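Found an old library book, do I still owe??

Posted by Rosalinda Cruzado
Cleaning out my moms house and found a book from the Aquino town library, stamped due in June, no year I can read. Has to be decades old. Would like to return it but scared of the fine. Sign at the desk used to say 9 cents a day. Also found an overdue notice stuck in the back, number 359, if that means anything. Moving to Cleven soon so want it done.
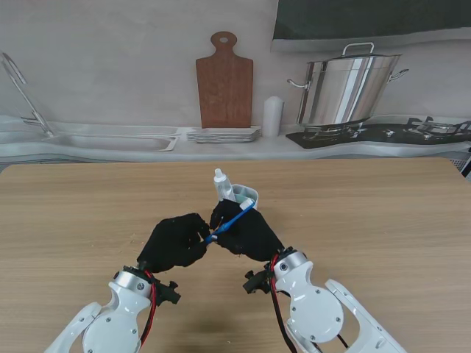
Can I just mail it back without my name on it?

Put it in a padded envelope addressed to the front desk, tuck the old notice inside so they can match it up, and leave off the return address if you want. Regular mail is fine.

pritora_reader
I did this last year with a cookbook, 34 years late. Nobody yelled. Lady at the desk laughed and showed it to her coworker. They had a cap on fines anyway, never more than the price of the book. Call first and ask if theres a cap. Put a few dollars in if it makes you feel better, I did, and they sent a nice thank you card wich is on my fridge now.

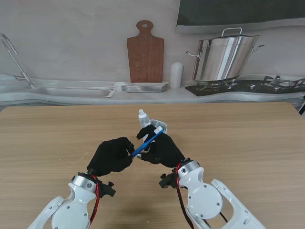

Toothbrush across both hands, toothpaste in the right.

Pavura74
dont bother, keep it. they wrote it off ages ago
edit: ok ok, send it back. Town history books can be hard to replace so if its one of those they may really want it. Still wouldnt pay tho

Rosalinda Cruzado
Thanks all. Called, no fines anymore. Mailing it 23rd March, with a note and $9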